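Olla: Pouring Task Reaches 588 Demonstrations

The Olla group closed out June with 588 recorded demonstrations of the squeeze-bottle task, up from 233 at the last newsletter. Each one is a teleoperated run on the two-arm station, stored with joint positions, gripper state and all camera streams on one clock.

The task is short to state. The arm takes the yellow bottle, brings it to the cup on the kitchen scale and dispenses to a target weight. The scale reading is logged with the run and serves as the label, so no one has to grade the result by eye.
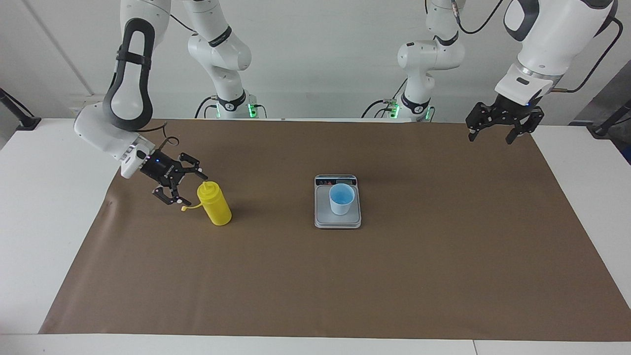

Right gripper at the yellow bottle, with the cup on the scale.

Rogelio Dizon and Aileen Catacutan split the operator shifts. Bottle and scale positions are changed between runs from a printed list – earlier batches drifted toward the same few spots, and the policy trained on them failed when the bottle was moved a hand's width. Runs with a dropped bottle are kept and tagged. Runs with a dropped camera stream are deleted.

Grip angle remains the main source of spread in the data. Operators tilt the bottle at different points on the way to the cup, and the model tends to average the two habits into one that does neither well. Jayson Mercado is writing a short operator guide that fixes the tilt point. Batches recorded before the guide will carry a separate flag.

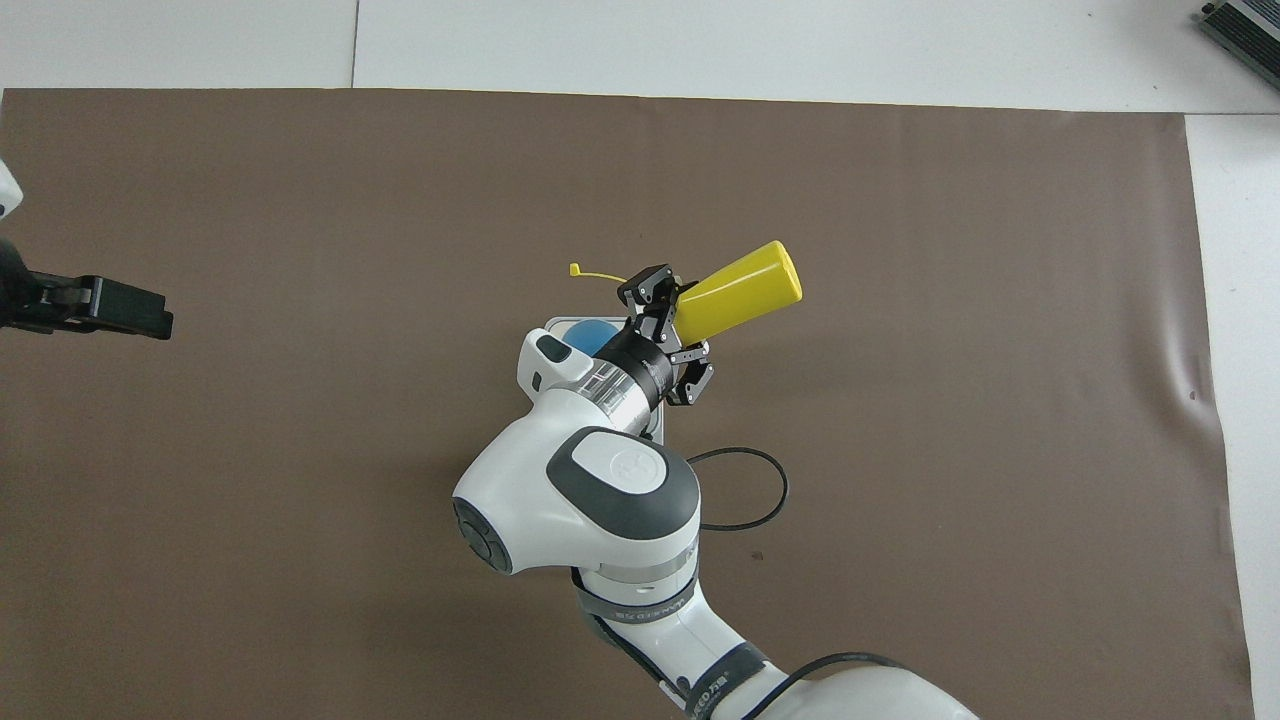 Pacita Dagdag

A held-out set of 99 runs has been frozen for evaluation and should not be used for training, including for quick checks. The loader now rejects it by default. Next on the schedule is a second bottle with a stiffer wall, followed by runs that use both arms. Requests for access to the recordings go to Milagros Sison.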